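搬家后的餐边一角：图集

Wallum 公寓 508 室，七月整理
文字整理：Ghazal Hosseinzadeh

这一页收的是搬进 508 室以后，厨房旁边那块地方的整理情况。房子不大，厨房和客厅之间没有隔墙，靠窗一侧放桌子，另一侧是一组矮柜。前一位住户留下了矮柜和水槽上方的搁板，其余东西都是我们自己带来的，或者搬来以后陆续买的。

整理前后用了两个周末，中间隔了一个出差的星期。预算定在 3,000 元以内，包括桌子、收纳盒、碗碟和换掉的两个柜门把手，最后剩下一点，用来买了窗帘杆。矮柜原来的漆没有动，只用湿布擦了几遍，把抽屉滑轨上的旧油刮掉，重新上了一点蜡。左边第二个抽屉至今关不严，要往上托一下才能推到底。

桌子是从 Khosravi 家具行订的，白色桌面，星期五下午送到。送货的人只送到楼下，电梯那天在检修，桌板和桌腿是分两趟抬上来的。装的时候发现说明书里第四步和第五步的次序写反了，先装横撑再装桌腿会顺手得多。桌面擦起来容易，酱油滴上去当场抹掉就没有痕迹，咖啡放过夜会留一个圈，要用小苏打。

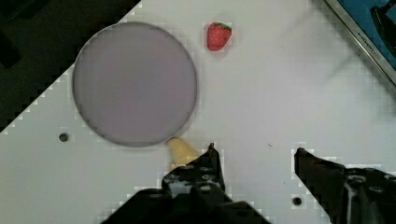

碗碟这次重新配了一遍。旧的那一套花色太杂，大小也不一样，叠起来总是歪的，搬家前送掉了大半。新的盘子是 Zaner 的，选的是大号圆盘，买了 6 只，平时用两三只，其余的竖着插在柜子里的架子上。颜色是浅浅的灰紫，盘边有一圈深一点的灰，放在白桌面上轮廓很清楚，盛浅色的菜也不会和桌子混在一起。玩具草莓那种鲜红搁在旁边就更显眼，外甥女来的时候，桌上常常是一半吃饭，一半过家家。盘子偏大，水槽里一次平放不下两只，洗的时候得斜着来。

玩具食物
过家家用的水果蔬菜原来装在一个布袋里，袋口的绳子断过一次，后来改用带盖的塑料盒。盒子是 Fliltik 的中号，放在矮柜最下面一层，小孩自己能拿到。收的时候不分种类，倒进去盖上就行。以前试过按水果、蔬菜、点心分格，坚持了不到一个星期。

矮柜上层
放每天要用的东西：茶叶罐、盐、糖、两种油。油瓶下面垫了一个浅盘，隔几天把浅盘拿出来洗。茶叶罐原来放在搁板上，靠窗那边下午有太阳，后来挪到了柜子里。开封的干货用夹子夹住，日期用铅笔写在封口处，吃完再擦掉袋子换新的，没有另外买标签。

矮柜下层
放不常用的锅、蒸架和烤盘。烤盘竖放，中间用书立隔开，拿的时候不用先搬开别的。蒸架的脚会刮漆，底下铺了一块剪开的旧毛巾。最里面的角落够不着，目前放的是一箱没有拆的玻璃杯，准备等杯架装好再说。

水槽上方的搁板
搁板是原来的，量下来比新买的沥水架窄两厘米，沥水架只好放在台面上。搁板上现在放洗洁精、备用的海绵和一小盆薄荷。薄荷长得一般，夏天一天浇一次水，忘记一次叶子就垂下来。螺丝松过一颗，换了长一点的，墙里的塑料胀管没有换。

抽屉
第一个抽屉放筷子、勺子和削皮刀，分格的盒子是用鞋盒裁的，本来想临时用一阵，现在还在里面。第二个抽屉就是关不严的那个，放保鲜袋、橡皮筋和蜡烛。第三个抽屉放桌布和抹布，抹布卷起来竖着放，比平叠多放一倍。剪刀和开瓶器放在靠上的位置，挂在柜门内侧的钩子上，小孩碰不到。

桌子周围
椅子目前有三把，两把是旧的，另一把从朋友那里拿来，坐垫高出一截，吃饭的时候一般是个子矮的人坐。桌子离窗留了些距离，够一个人侧身过去开窗。地上原来铺了一块短毛地毯，掉饭粒不好清理，已经卷起来放到卧室去了。吃完饭的次序是先收玩具，再收碗碟，最后擦桌子。玩具先收是因为有几件小的很容易和果皮一起扫进垃圾桶，之前翻过一次垃圾，找回来一只塑料鸡蛋。

还没有做完的部分
杯架已经买了，墙是空心的，要换一种挂法。窗帘杆装好了，窗帘还在改长度，裁缝店说要等到月底。矮柜右侧和墙之间有一道缝，勺子掉进去过，打算塞一根木条。第二个抽屉的滑轨型号抄下来了，Khosravi 的门店没有，要去五金市场问。

有几位邻居问起盘子和收纳盒的尺寸。盘子放进普通的三十厘米深吊柜没有问题，柜门可以关上。收纳盒放进矮柜下层以后，上面还能再放一摞薄的东西，我们放的是画纸和蜡笔。盒盖不承重，叠两个以上中间会往下凹，买之前可以先在店里按一下试试。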